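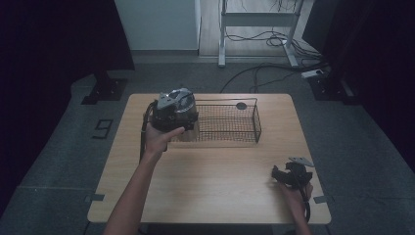

Home Tips Kitchen Workshop Paper & Cloth Older Posts Search

Old papers in an ordinary house: which tips I believe

Every fall I get a batch of questions about grandmothers' letters, and every fall I get a batch of tips to go with them, forwarded from somewhere, usually in capital letters. Put them in the freezer. Rub them with bread. Iron them. Laminate them before it's too late. I've been sorting through the Veloso family's papers at my own dining table for a good while now, 1,281 sheets plus the odds and ends, and I've had time to get suspicious of most of it.

The Velosos ran a dry goods store in Nulwood and threw nothing away. Store bills, school reports, minutes from a women's lunch club that seems to have mostly argued over the rent of the hall. None of it is worth money. I say so up front because half the tips going around assume you've got a treasure, and the other half assume you've got trash. Most people have neither.

Rubber bands, clips and pins

Take them off. I have no quarrel with this one. Old rubber bands go hard and stick, or they go soft and stick, and either way they leave a brown stripe. If a piece has stuck down, leave it there and cut away the loose ends with small scissors. Scraping takes the paper with it.

Paper clips: slide a strip of thin plastic under the clip on both sides, then ease the clip off over the plastic. I use strips cut from a clear report cover. For rusty straight pins I've seen people recommend a drop of oil. Oil! On paper! Go slowly with your fingers and wiggle it back out the way it came in.

Staples are the same idea. Turn the sheet over, lift the two legs with something thin and blunt, and pull from the front. The jaw type of staple remover tears old paper nearly every time I try it.

The bread trick

This is the famous one. You take the inside of a white loaf, roll it in a ball and rub away the dirt. It does pick up some dirt. It also leaves crumbs in the folds, and I'd like to hear from anyone who has gotten all of them out. Crumbs in a box of paper in a house with mice or silverfish is an invitation.

A soft, wide, clean brush does most of what the bread does. Brush from the middle out toward the edges, away from yourself, and stop when the brush stops bringing anything up. What's left after that is part of the paper, and I've made my peace with it.

Ironing

The advice is to put the letter between two dish towels and run a warm iron over it. I tried this on a blank sheet torn from the back of a ledger, and it came out flat and brittle, with a slight shine on it. You may like the look. I wouldn't do it to anything with writing.

Slower way: open the fold gently, lay the sheet between two pieces of plain white blotting paper, put a board on top and a couple of heavy books on the board. Leave it a week. Then look. If it isn't flat enough, give it another week. The week is my own habit, and I can't prove that five days wouldn't do.

If the fold won't open without cracking, I leave it folded. There's a tip about setting it in a steamy bathroom, and it does relax the paper, and it can also make the ink run. You won't know which you've got until afterward.

Freezing for bugs

I was ready to laugh at this, and I was partly wrong. Cold does kill bugs if it's cold enough for long enough. The trouble is that a home freezer gets opened ten times a day for ice cream, and the version that gets passed around says "overnight," which I don't believe for a minute. Two weeks, sealed in a plastic bag with the air pressed out, at the back of a chest freezer that people mostly leave alone — that's the least I'd trust. Let the bag come back to room temperature before you open it, a full day at least, or water will form on the paper.

Skip the freezer for photographs on glass, anything with wax on it, and anything painted.

And check that you've got bugs in the first place. Old dust can look a lot like something moved in. Set a sticky trap beside the box for a month and see what turns up.

Boxes, and what the label says

I get asked about the Movov boxes a lot. I own four. They're decent boxes, they stack, the lids fit. The label says "archive grade," and I'd like to know whose grade. I can't find a definition anyone is bound by. What you want is a box sold as acid-free and lignin-free, from a seller who'll answer when you ask what that means. If they can't tell you, buy the cheaper box and spend the difference on good folders, which are what touches the paper anyhow.

A shoebox lined with acid-free tissue is better than a fancy box in a bad place. Bad places: the attic, the basement floor, against an outside wall, on top of the refrigerator, under the sink, the garage in all seasons. A bedroom closet shelf is dull and does very well.

Don't pack so tight that you have to pull, and don't pack so loose that everything slumps. If a box is half full, fold up some acid-free board to take up the room.

Baking soda, coffee grounds, dryer sheets

All for musty smells. Baking soda in an open dish next to the papers, inside a large closed tub, is harmless as long as it never touches them. I think it helps a little. I'd be hard put to prove it. Coffee grounds make the papers smell like coffee. Dryer sheets leave a film on whatever they touch, and then you've got a musty letter that also smells of laundry.

What worked best for me was air. Spread the sheets out in a dry room, out of the sun, and leave them. If the smell is strong and there's fuzz or colored spots, you may have live mold, and then it's a different job: bag it, keep it away from the rest, and call somebody who does this for a living.

Tape

Please don't. There are tapes sold for mending paper, and some of them may be fine. My doubt is that they haven't been around in my house long enough for me to know. The clear tape from the kitchen drawer I do know. The lunch club's minute book was taped in 39 places, and every one of those places is now the color of weak tea, with the tape itself fallen off into the gutter of the book.

Put a torn sheet in a clear polyester sleeve and let the sleeve hold it together. Same answer for anyone thinking of laminating. A sleeve comes off again.

Ribbons, sashes and cloth badges

Glória Matos wrote to ask whether she could wash a ribbon from a 4-H-type county fair club, gold letters on blue. She'd read that cold water and a drop of dish soap is safe for all silk. I doubt "all" anything. Dampen a cotton swab, press it on a corner at the back, and see if it comes away blue. Hers did. She put the ribbon away as it was, flat, between sheets of tissue, and I would've done the same.

If the cloth has to be folded, roll some tissue and tuck it into the fold so there's no sharp crease. Move the fold once a year if you remember. I don't always.

Metal pins and buttons come off the cloth if they'll come easily, and go in their own small bag with a note saying where they were.

Writing on things

Pencil, soft, on the back, in the corner. Pen bleeds and sticky notes leave glue behind. On a photo print with a slick back, a pencil won't take, so write on the sleeve before you slide the photo in.

Write down the name you know and how you know it. "Aunt Rosa" is no use to anyone in the next generation. And if you're guessing, put a question mark. I went through 117 photographs that a cousin had labeled with great confidence, and 33 of the names can't be right, going by the dates on the backs. One man would've been at a store picnic eleven years after his own funeral.

Gloves

Cotton gloves look very proper, and I wear them for metal and for photographs. On paper they make me clumsy, and I've caught a torn edge with them more than once. Clean dry hands, no lotion. Dry them longer than you think you need to.

Still undecided

Those little packets of drying beads. I've put them in two of the boxes and left them out of the other two, and I'll look again next September.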